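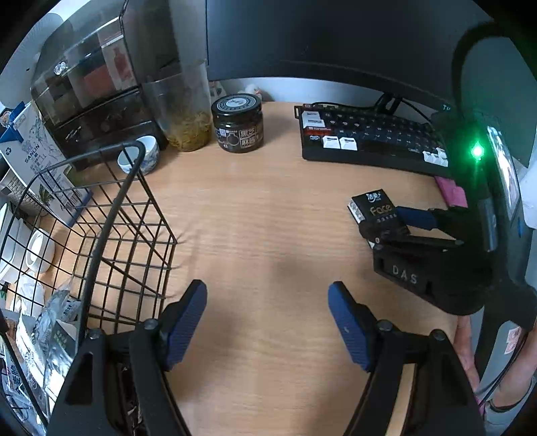
Two hand-held grippers at a desk, one of them closed on a small black box.

Grurkeo is a software toolkit for recording, aligning and replaying demonstrations made with hand-held grippers, and for turning those demonstrations into motions a robot arm can follow. It was started by Reet Sakalauskas at the Sarnness workshop in Ilthorpe and is now looked after by her together with Jurgita Raudsepp, who wrote most of the planning code. The name covers both the recorder, which runs while a person is working, and a set of command-line tools used afterward.

Overview

A person using Grurkeo holds a gripper in each hand and does an ordinary job with it, such as picking up a small box from a cluttered desk and setting it down somewhere else. The software keeps the video from each gripper, the opening of the jaws and an estimate of where the gripper was in space. Everything is stored in one session folder, which can be opened, trimmed and labeled in the viewer that comes with the toolkit – a plain little program that many users end up keeping open all day.

Perception

The position estimate comes from a tracking module called Cheng, which combines the wide camera view with readings from a motion sensor. Cheng looks for fixed points in the surroundings and works out how the camera must have moved between one picture and the next. Busy desks tend to suit it rather well, as keyboards, printed labels and wire baskets offer plenty of corners and edges to hold on to. Bare tabletops and white walls are harder, and a large dark monitor can cause trouble if it reflects the room behind the person. Early versions lost their place whenever a hand passed close to the lens, and the fix, which masks out the fingers and anything held between them, took Raudsepp most of a winter to get right.

Colored finger pads are used to measure the jaw opening. The software finds the two pads by color and converts the gap between them into a width, after a short calibration in which the jaws are opened and closed fully. Users may change the color range in the settings file, and are warned to do so if the objects being handled are close to the pads in color.

Alignment

When 2 grippers are recorded together, their clocks have to be brought into step. Grurkeo first compares time stamps and then makes a finer correction, using moments when one gripper can be seen by the other's camera. The default limit is 14 milliseconds, and any session that drifts past it is set aside for a person to look over. Both tracks are then placed in a shared set of coordinates, so that a handover from left to right comes out as a handover and the jaws do not pass through each other on playback.

Planning and control

A recorded path can seldom be given to an arm just as it is, for people reach and twist in ways that many arms cannot. The planner smooths the path, checks it against the joint limits of the chosen arm, and slows down any stretch that would ask too much of a motor. It keeps the last 40 millimeters before a grasp as close to the original as it can, on the view that this part carries most of the person's skill. Control commands are sent in short batches, and the arm holds its position if a batch arrives late.

History

Sakalauskas began the recorder as a handful of scripts for her own use, and the first shared release came out one March with support for a single gripper. Two-handed recording was added in version 9, along with the present viewer. The older session format can still be read, though not written, and there is a patient conversion guide for anyone with a drawer full of old drives.

See also

Imitation learning
Visual odometry
Motion planning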